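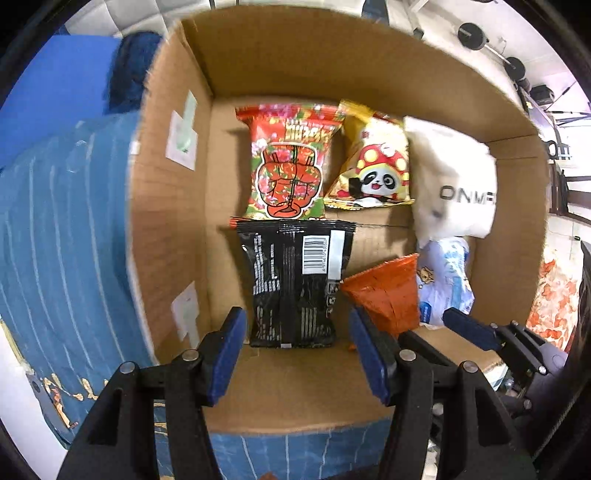

Gripper technician, hand-held units (part-time, fixed term)

Posted 20 January 2022 by Starance, Urkau workshop

We have a fleet of two-finger hand-held grippers and they need somebody to look after them. If you have read other ads in this field, you may be expecting a paragraph on the future of work. We don't have one. The job is pads, screws, lenses and a logbook, and we'd like to hear from people who find that list acceptable.

What the job is

Operators take the grippers out to homes and pick up ordinary things with them: snack bags, soft pouches, crumpled foil packages, whatever has been put in the box. Shiny, wrinkled packaging is hard on the rubber pads and harder on the operator's patience. When a grip starts slipping, everyone's first theory is software. Our logbook does not support this theory. Out of 257 faults written up since October, 167 were closed with a new pad, a retightened screw or a cleaned lens.

You would be the one closing them. On a normal shift that means:

Checking both fingers for parallel travel and shimming them if they have wandered.
Peeling and replacing the inner pads. The glue needs a full overnight cure. People will ask you to shorten it. Please don't.
Going over the bracket screws with the torque driver, on both sides, and marking each one in paint pen.
Cleaning the wide-angle lens and checking that both fingertips still show where they should.
Running the bench test, which is a cardboard box and a mixed set of packages, at least one stiff and one very floppy.
Writing down what you found in sentences another person can read.

What the job isn't

It isn't research. You will not be training anything, and your name won't go on a paper. There is no promised path into engineering, although Cristian Inga, who runs the bench now and will be your supervisor, did start on pads. It is also not a job where the maker's maintenance schedule is treated as holy writ. The Rønning manual says to inspect pads monthly. We have seen pads go in four days, and others that should have been thrown out long ago and still hold fine. We want someone who looks at the part before looking at the calendar.

The same goes for our own fixes. Last year we switched to a threadlocker that was supposed to end loose brackets for good. They still come loose, possibly a little less often, and the old records are too patchy to say. If you can set up a fair comparison, you will be given time to run it.

You should have

Steady hands and some history of repairing small mechanical things. Bikes, sewing machines, cameras and printers all count.
The habit of changing one thing at a time.
Enough backbone to hang a red tag on a gripper while an operator is standing there waiting for it.
Comfort with a spreadsheet. Formulas are optional.

A degree is not needed. Experience with industrial robots is welcome but may be less use than you'd think, as these units have no arm, no cell and no fence. They get dropped.

Terms

Four shifts a week, six hours each, for nine months. We may extend; please don't plan your life on it. Paid hourly, with the rate given in our first reply to you so that no one has to sit through an interview to find out. Tools are supplied. The workshop is up one flight of stairs at the Grurkow building, room 361, and the freight elevator works most days.

How to apply

Send a resume and one short account, half a page at most, of a repair that went wrong and how you found out. We read these first. Accounts in which you were right all along tend to go to the bottom of the pile.

People we want to meet will be asked in for a paid two-hour bench trial. You'll get one gripper with a fault we know about, and quite likely one we don't.

Applications go to Isla Gilchrist at the workshop office, by mail or dropped off by hand. Mark the envelope "gripper bench." Questions about the work itself can be put to Cristian, who is usually at the bench until mid-afternoon. No agencies.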